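**Visit Report: Dostmont Community Archive, Open Day**
Prepared for the Tapsell Library Service, September 2020

The Dostmont Community Archive opened its new reading rooms to neighboring institutions at the end of August. Tapsell Library Service was represented by Lizelle Mabuza, Head of Local Collections, and Brodie Sheehan, Cataloging Assistant. Our purpose was to learn how a small archive manages parish records, family papers and maps on a limited budget, and to discuss a possible exchange of finding aids.

## Arrival and welcome

Visitors were admitted in two groups of 20 and asked to leave bags and coats in the lockers by the entrance. Reiko Honda, the archive's director, gave a short talk on the history of the building, which served as the offices of a seed merchant until the county acquired it. The merchant's ledgers were left behind in the attic and became the first collection to be accessioned. They remain the most requested items in the house.

## The stores

The main store is on the north side of the ground floor and holds 1,823 boxes on fixed shelving. Ms. Honda explained that mobile shelving had been considered and rejected, as the floor would have needed strengthening. Boxes are arranged by size, and the location register is kept on paper as well as in the Mellex catalog. Our own service gave up its paper register several years ago. Ms. Mabuza has asked that we review that decision before the next stocktaking.

Temperature and humidity are read twice daily and entered in a bound log. The summer had been a difficult one for humidity, and two dehumidifiers were on loan from the county museum.
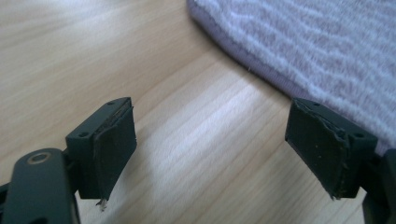
Maps are kept flat in steel cabinets in an adjoining room. The largest, an estate survey in four sheets, was shown to both groups. Each sheet has been lined with Japanese paper and placed in a polyester sleeve, so that readers may consult it without direct handling. The archive charges no fee for viewing maps but does require notice of one working day.

## Reading room

The reading room seats 17 under normal conditions. At the time of our visit the number had been reduced to six, with every second table removed to storage. Returned items are set aside before reshelving, and readers book a morning or an afternoon session by telephone. Darcy McPhee, who supervises the room, reported that attendance had held up better than expected and that family historians account for most bookings.

Pencils only are permitted. Readers may take photographs for private study once they have signed a form - a simpler arrangement than ours, and one that appears to have reduced the number of copy orders considerably.

## Cataloging discussion

In the afternoon Lukian Derkach led a session on describing family papers. The archive now lists each new deposit at box level within a month of receipt and returns to it later for fuller description. Mr. Sheehan noted that this would help with our own backlog, in particular the Vistura estate papers, which remain closed to readers until a list is available. Samples of the box-level form were provided and are attached to the file copy of this report.

## Points for follow-up

- Dostmont will send its list of overlapping parish records for comparison with ours.
- Ms. Mabuza will draft a revised photography form for approval.
- A budget of $2,000 for map sleeves will be requested for the coming year.
- Dostmont staff have been invited to visit Tapsell in the spring, subject to the regulations then in force.

We thank Ms. Honda and her colleagues for their hospitality and for the care with which the day was arranged.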